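Dunorau Counts the Cost of Its Own Currency

April 2018

The border post at Tazi opens at six in the morning, and by half past five the line of minibuses already reaches back to the fuel depot. Most of the passengers are carrying goods out of Dunorau: dried fish, honey, bolts of printed cotton. They will return in the evening with cooking oil, soap and, above all, notes issued by somebody else's central bank.

Two years after the government reintroduced a national currency, the republic remains divided over whether the decision was an act of recovery or a costly mistake. The new money, the plura, was meant to end a decade in which wages, rents and school fees were settled in foreign cash. Officials argued that a country unable to issue its own money could not set its own course. Opposition parties replied that the course had been set before, with results that every household remembered.

Those results are the unspoken subject of most conversations about money in the capital, Karnbridge. During the last inflation, pensioners saw a lifetime of contributions reduced to the price of a loaf of bread. Civil servants were paid in the morning and spent the entire sum by noon. When the old notes were finally withdrawn, many families did not trouble to exchange them. Bundles are still sold to visitors outside the central bus station.

The plura was introduced under stricter rules. The central bank may not lend directly to the treasury. The governor serves a single fixed term and must publish the level of foreign reserves each quarter. Coins came first, then small notes, and the larger notes were held back until the legislature had approved them in a separate vote. For the first year the arrangement held. The exchange rate moved within a narrow band, and several foreign lenders that had left the country reopened offices on the main avenue.

The difficulty began with the harvest. Rains failed in the southern districts, and grain that would normally have been grown at home had to be purchased abroad and paid for in foreign currency. Reserves fell. By July the official rate and the street rate had parted, and the distance between them has widened in most months since. Importers who could not obtain hard currency at the bank went to the money changers at Tazi, and passed the difference on to their customers.

The finance ministry does not dispute that prices have risen. Its position is that the increase reflects a poor season and a temporary shortage of foreign exchange, and that the remedy is patience together with a modest program of outside support. A delegation has held talks with regional lenders on a credit line intended to cover fuel and medicine. The terms have not been made public. Members of the parliamentary budget panel have asked to see them before any signature is given, and have so far been told that discussions are at a sensitive stage.

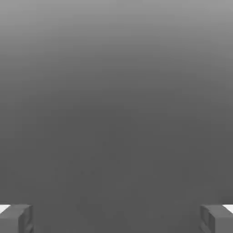 Shades of gray: a computer-rendered view, light at the top and darker below.

Outside the ministries, the argument is conducted in more practical terms. At the covered market in Karnbridge, traders quote two prices for nearly everything. A 50-kilogram bag of maize meal that costs 3000 plura in local notes can be had for considerably less by a customer holding foreign cash. The practice is illegal. Inspectors visit on occasion and fines are issued, but the stalls open again the next day on the same terms.

Retailers say they have little choice. A shopkeeper who sells stock for plura must turn those plura into foreign money before buying more, and the bank's waiting list for business customers is long. In the spring it stood at 252 firms, according to the chamber of commerce, with priority given to suppliers of fuel, grain and hospital goods. A business that sells school shoes or bicycle parts may wait for an entire season.

Public employees are among those most exposed. Teachers and nurses are paid only in plura, and their last pay agreement was signed before the street rate began to slide. The teachers' union has called for salaries to be adjusted every quarter in line with food prices. The government has offered a single payment and the restoration of a transport allowance. Talks broke down in the winter, resumed, and were suspended again last month. Of the 103 secondary schools in the capital province, 2 have closed their boarding houses because they could no longer afford to feed the students.

Rural households present a more complicated picture. Farmers in the northern valleys, where the rains were adequate, report that the new currency has made ordinary trade easier. Under the former arrangement small change was so scarce that shops gave out sweets, matches or handwritten credit slips in its place. A farmer selling eggs could rarely be paid the exact amount. Coins have solved that problem, and few people in the valleys wish to go back.

That regional divide is expected to shape the coming election. The governing party draws much of its support from the north and has made the plura a central part of its campaign, presenting it as proof that the state can once again stand on its own feet. The main opposition alliance, strongest in the capital and along the border, has stopped short of promising to abolish the currency. It proposes instead that foreign money be made legal again alongside it, and that citizens be allowed to choose.

Economists who have studied similar arrangements elsewhere in the region are cautious about both programs. A currency that people may freely abandon tends to be abandoned in the first bad year. A currency that people are compelled to use drives trade into back rooms and across borders, where it cannot be taxed. The more pressing question, in their view, concerns the national budget. The deficit has grown for three consecutive quarters, and the rule against lending to the treasury will come under strain if outside support is delayed.

The central bank has said that it will not alter the rule. It has also declined to say whether the next reserve statement, already overdue, will be released before the vote.

At Tazi, the changers work from folding tables on the far side of the customs shed. Rates are set shortly after the gates open and revised at midday, when the trucks from the coast come through. On a recent afternoon the second rate was lower than the first, and the minibuses returning to Karnbridge left early.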